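**How do I join the Nudholm paper craft swap?**
Just show up! We start at 4 in the back room of the library, all through March. Kulap Boonchu has the sign-in sheet and will find you a seat.

**Do I need to bring supplies?**
Bring whatever paper you love — wallpaper scraps, old maps, sheet music. Glue and scissors are shared.

**What's the Miser box?**
Our favorite thing! Every offcut bigger than a stamp goes in, and anyone can dig through it. Lamduan Chaimongkol made a whole set of birthday cards out of it last winter, and they were gorgeous.

**Is there a fee?**
$4 a visit, or $20 for the season. Kids come free with an adult.

**What should I cut on?**
A cutting mat, please, never the bare table. The grid lines make it so much easier to square up a card, and you'll be hooked after one try.

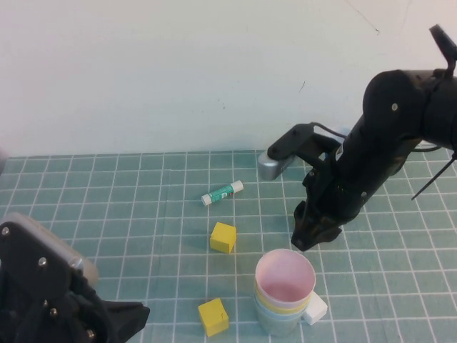 **Can I sell what I make?**
Sure! The spring table has room for 30 cards per person. Put your name on the back of each one.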